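Coral towels in the break room, keep or swap?

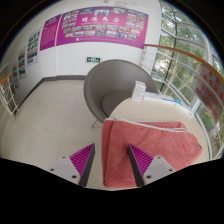 Gunville Swim & Sauna Club, Members' Board, Towels and Laundry

poolside_pat wrote:
OK I am so happy with the new coral towel! I had one folded on the round cream table this morning and it makes that whole tiled corner look cheerful. It's plush, it has a white trim edge, and it goes so well with the gray chair. Can we please get more of these? I would love a full shelf of them before the July meet.

lanefour wrote:
Love the color, love the fluff. My only gripe is drying time. I took one home after the early swim and it hung for 16 hours before I'd call it dry. The thin Orka ones are done by dinner.

poolside_pat wrote:
Sure, but the Orka ones feel like drying off with a napkin! I'll take the wait. Also try folding in thirds the long way and then once over. You get that nice soft rounded edge and it sits flat on a shelf.

mugs_and_mops wrote:
Thirds is wrong for our shelves, sorry. They're the narrow ones from the Pudcombe place, and a towel folded in thirds sticks out over the front. Halves, halves again, then roll. I did 79 of them before the spring open day and not one fell off.

lanefour wrote:
Rolled towels unroll the second anybody pulls one out of the middle. We've been over this.

mugs_and_mops wrote:
Then pull from the top :)

tilegrout wrote:
Can I put in a word for the table itself? I love a round table in there. The old square one got me in the hip every single time. And the chair is so comfy, the way the back wraps around you. I sat down to tie my shoes and stayed for half an hour.

What are the flat white packages at the back, next to the little white box? If they're up for grabs I'm curious, if they belong to someone please put a name on them.

poolside_pat wrote:
Not mine, I just put the towel in front of them. I'll ask at the desk.

backstroke_bee wrote:
Washing question before we order a pile of these. Does the coral run? I did a red bath mat with my whites once and had pink socks for a year.

lanefour wrote:
Washed mine 3 times, the first time alone in cold, and the white trim is still white. No softener though, it makes them slide the water around instead of soaking it up.

backstroke_bee wrote:
Great, I'm in then. Adomaitis has the same kind in a sea green too, and a mix of both would look wonderful against the tile!

mugs_and_mops wrote:
One color please. Two colors means two piles and the piles never stay apart.

poolside_pat wrote:
I could live with two piles. Putting us down for 7 coral to start, and bee can bring in a green one so we can all have a feel of it.

Last post 18/09/2023

Contact the board | © Gunville Swim & Sauna Club | Back to top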